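Search the manuals
Enter model or part number

Flelard Slimline Dehumidifier
Section 4: Setting up continuous drainage

As supplied, the dehumidifier collects water in the tank at the front and stops when the tank is full. If you would like it to run without emptying, you can fit the drain hose and lead the water to a sink, floor gully or outside drain. The hose works by gravity only. If your drain is higher than the outlet, you will need the Zultomo lift pump, which is sold separately and has its own instructions.

What you need

Drain hose (in the bag taped inside the tank)
Hose clip
Rubber washer
Flat screwdriver
Old towel

4.1 Choosing the position

1. Stand the unit on a firm, level floor. Thick carpet can tip it back far enough to stop the water reaching the outlet.

2. Leave a clear gap behind the rear grille. Curtains and coats on hooks are the usual cause of poor airflow.

3. Check that the hose can run downhill all the way to the drain. The hose supplied is 2 metres long. Longer lengths can be bought by the metre from most plumbing shops, but every extra bend slows the flow.

Note: the unit can stand on a shelf or worktop if the surface will take its weight when the tank is full. Use the rubber feet.

4.2 Fitting the hose

1. Switch off at the control panel and wait for the fan to stop. Unplug the unit.

2. Take out the tank, empty it and put it to one side.

3. At the back, low down on the left, find the round cap marked DRAIN. Turn it anticlockwise and pull. A little water may come out, so have the towel ready.

4. Keep the cap. You will need it if you go back to using the tank.

5. Push the rubber washer into the outlet with the flat face outwards.

6. Slide the clip over the end of the hose, push the hose fully on to the spout and tighten the clip with the screwdriver. Stop when it is firm – the spout is plastic and will crack if forced.

7. Put the tank back. The unit will not start without it, even when the hose is fitted.

CAUTION: Do not push the free end of the hose below the water level in a sink or bucket. Water can be drawn back and trapped air can stop the flow.

CAUTION: In an unheated garage or outbuilding, water can freeze in the hose. Take the hose off in cold weather and use the tank.

4.3 First run

1. Plug in and set the humidity to its lowest figure.

2. Leave the unit running for up to 18 hours. In a dry room it can take a long time before any water reaches the drain.

3. Look at the hose joint and the floor underneath. If either is wet, unplug the unit, take the hose off and check that the washer is not twisted.

4. Once the joint is dry and water is reaching the drain, set the humidity to the level you want.
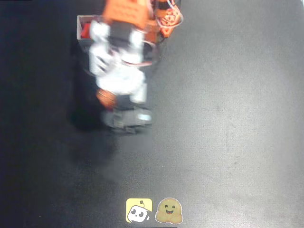
5. If water still collects in the tank, the hose is higher than the outlet at some point along its run. Lower it, or raise the unit on a solid base.

4.4 Looking after the hose

Rinse the hose through with warm water at the start of each heating season and again in February. Do not use bleach, which hardens the washer. Slime in the hose is normal in kitchens and bathrooms – a bottle brush will clear the first few inches and a strong flow from the tap will do the rest.

Replacement washers are part number 323. The older Landry units used a thicker washer that looks much the same but will leak on this model.

4.5 If the unit shows a fault light

Steady amber: the tank is full or not seated. Push it in until it clicks.

Flashing amber: the coil is defrosting. Leave the unit alone and it will restart by itself.

Red: unplug the unit, wait until it has cooled, then try again. If the red light comes back, do not open the casing. Contact the Wisalmont service desk and have the serial number ready. It is on the label behind the tank.

Section revised 16th August by Shengli Lu. Replaces the folded leaflet packed with earlier units.

Related items

Section 3: Control panel and timer
Section 5: Cleaning the air filter
Section 6: Storing the unit over summer
Zultomo lift pump: fitting instructions
Spare parts list, Flelard Slimline
Landry 2000 owner's guide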